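The Borness Tenants' League and the Long Rent Strike

The Borness Tenants' League was a neighborhood organization that fought for fair rents and equal access to housing between 1961 and 1974. It began with 34 households in three apartment blocks on the east side of Borness and grew, at its largest, to 974 dues-paying members. It never had a paid staff of more than two.

The League's founder was Ivone Conceição, a seamstress who had moved to the city in the mid-1950s. In April 1961 the owner of her building, the Ginting Property Company, raised rents on the upper floors by 27 percent. The lower floors, which were leased almost entirely to white families, saw no increase. Conceição compared receipts with her neighbors, copied the figures into a school notebook, and asked for a meeting with the company. The company did not reply.

The notebook still exists. It lists each apartment by number, the number of rooms, the rent before and after the increase, and the date of the last repair. Lourenço Cunha, who has written a study of the League and its records, considers it the most important document the group produced. Most tenant groups of the period complained about rent in general terms. The League could state the rent per room for every unit in a building and show that it rose with the share of Black and immigrant tenants.

The first action was a partial strike. Tenants paid the old rent and placed the difference in an account held by a local church. The company began eviction cases against six households. Four of the cases were dismissed on procedural grounds, and the other two were settled when the tenants were allowed to stay at the old rent. No ruling was made on the question of unequal treatment, and the League regarded the outcome as incomplete.

Structure and rules

The League adopted written bylaws in its second year. Each building with five or more member households elected one delegate, and the delegates met twice a month. A building could join a strike only by a two-thirds vote of its member households, taken in person. Dues were fixed at 25 cents a week and were waived for anyone out of work.

Membership was open to all tenants. This was a point of argument from the start. Some early members believed the League should be an organization of Black and immigrant tenants only, on the grounds that white tenants had paid less and had little reason to take risks. Conceição held that a strike could not succeed in a mixed building if half the floors kept paying. The open rule passed by a narrow margin and was challenged again in 1966 and 1969.

The League also ran a testing program, modeled on the work of fair housing groups elsewhere. A Black couple would ask about a vacant apartment. If they were told it was taken, a white couple with similar income would ask about the same apartment within two hours. The results were written up on a one-page form that recorded the names of both couples, the times of both visits, and the exact words used by the rental agent.
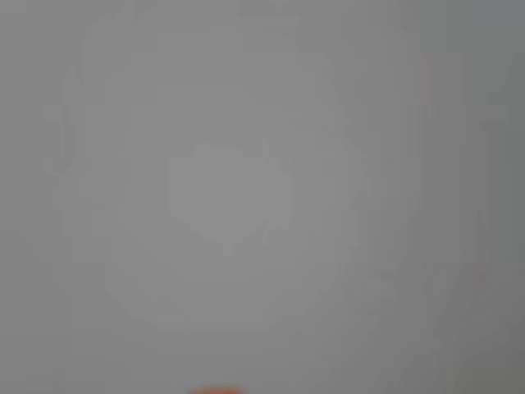 Testing forms were collected by Valter Morais, a bus mechanic who served as records secretary from 1963 until the League closed. Morais required that each form be signed the same day and refused any that came in later. The policy was unpopular, and a number of good cases were lost to it. It also meant that when the forms were finally introduced at a city hearing, the landlords' attorneys were unable to dispute their dates.

The strike of 1967

The largest action began in 1967 against the Urkaton Houses, a privately owned development on the north side. The complaint covered rents, heating and the assignment of apartments by race. Black families were placed in the two buildings nearest the rail yard, where the boilers were oldest. Requests for transfer were accepted on paper and then left unanswered, in some cases for years.

The strike lasted 14 months. Rent was paid into escrow from the first week, a step that the League's attorney, Florencia Acuña, had insisted on before she would take the case. With the money in a bank account and available to the court, the owners could not argue that the tenants were simply unwilling to pay. Acuña filed a single combined answer for all of the striking households, which prevented the owners from moving against them one at a time.

The settlement had four terms:

Rents in all buildings would be set by room count alone.
Transfer requests would be handled in the order received, from a list open to inspection.
Both old boilers would be replaced before the next heating season.
No tenant would be evicted for taking part in the strike.

The first, second and fourth terms were met. One boiler was replaced on schedule. The other was repaired and stayed in use until 1973.

Decline

Membership fell after the settlement. Federal fair housing law had changed the legal ground, and complaints that once went to the League now went to public agencies. Many of the most active members had also moved out of Borness as other neighborhoods opened to them. The delegates voted to dissolve in 1974 and gave the remaining funds to a legal aid office on Plaro Street.

Historians have not agreed on how to rate the League's work. Cunha treats it as a civil rights organization that used rent as its evidence. Catarina Henriques, whose research deals with labor in the same district, places it closer to the trade unions, pointing to the dues, the delegate system and the strike vote. She notes that more than half of the first delegates had held some union office. Both writers agree that the testing program has received less attention than it deserves, partly because the forms were kept in private hands for decades and were not indexed.

The forms, the notebook and the delegate minutes for all years except 1965 are now held together. The minutes for 1965 have not been found.

Published Jun 21, 2020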